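1/ Bon, on me repose la question à chaque repas de famille : « alors, ton robot, il fait le ménage ? » Je vous fais un petit fil, comme ça je pourrai juste envoyer le lien à ma tante.

2/ Réponse courte : non. Réponse longue : ça dépend de ce que vous appelez « le ménage », et surtout de l'état de votre linge quand il sort du sèche-linge.

3/ Je bosse depuis octobre sur le pliage. Des serviettes, des torchons, encore des serviettes. J'ai plié plus de linge au boulot en quelques mois que chez moi dans toute ma vie d'adulte (mon conjoint confirme, un peu trop vite à mon goût).

4/ Le souci avec le tissu, c'est qu'il n'a pas de forme à lui. Une tasse, vous la posez, elle reste une tasse. Une serviette, vous la lâchez, elle devient un tas, et jamais deux fois le même tas. Pour nous c'est évident : on cherche un coin, on tire, on secoue. Allez expliquer « on secoue » à une machine !

5/ Du coup on passe par les gestes humains. On plie avec des pinces tenues à la main, en se privant volontairement de nos doigts. Très bon exercice d'humilité, je recommande. 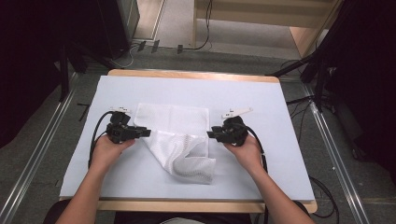
6/ Ce que j'ai appris avec les pinces : attraper UNE épaisseur de tissu éponge, c'est l'enfer. Vous en voulez une, vous en prenez deux, et tout le pli d'avant vient avec. Avec les doigts on sent la différence sans y penser. Avec des mâchoires, on regarde, on doute, on recommence.

7/ Mon collègue Tarun Vishwakarma a tenu à me chronométrer. 19 secondes pour une serviette à la pince, un jour où j'étais en forme. Je ne vous donnerai pas mon pire temps.

8/ « Oui mais j'ai vu une vidéo où un robot plie un t-shirt nickel. » Moi aussi ! Regardez toujours s'il y a une coupe au montage, si c'est accéléré, et si le t-shirt était déjà à plat au départ. S'il était déjà à plat, le plus pénible était fait.

9/ Côté ateliers, c'est un peu plus encourageant. Priya Pettigrew, qui gère le linge chez Corkerent, me disait qu'elle serait preneuse d'une machine même lente, si elle tournait la nuit. Chez elle toutes les serviettes ont la même taille. À la maison vous avez celle de la piscine, celle du chien et celle que personne n'ose jeter.

10/ On me demande aussi pour la plieuse Morora à 499 euros. Je ne l'ai pas essayée, donc pas d'avis. Si quelqu'un en a une chez lui, racontez-moi, je suis sincèrement curieuse : elle démarre d'un tas ou il faut lui présenter chaque pièce bien droite ?

11/ Ce qui marche déjà pas mal, à mon avis : aspirer un sol dégagé, déplacer des bacs identiques. Ce qui coince : les housses de couette, les chaussettes dépareillées, tout ce qui est à l'envers. Les housses de couette, de toute façon, même moi je n'y arrive pas.

12/ Donc tata, pour répondre à ta question : garde ta corbeille à linge encore un moment. Et si tu as une technique pour les draps-housses, je prends, vraiment, envoie-moi une vidéo.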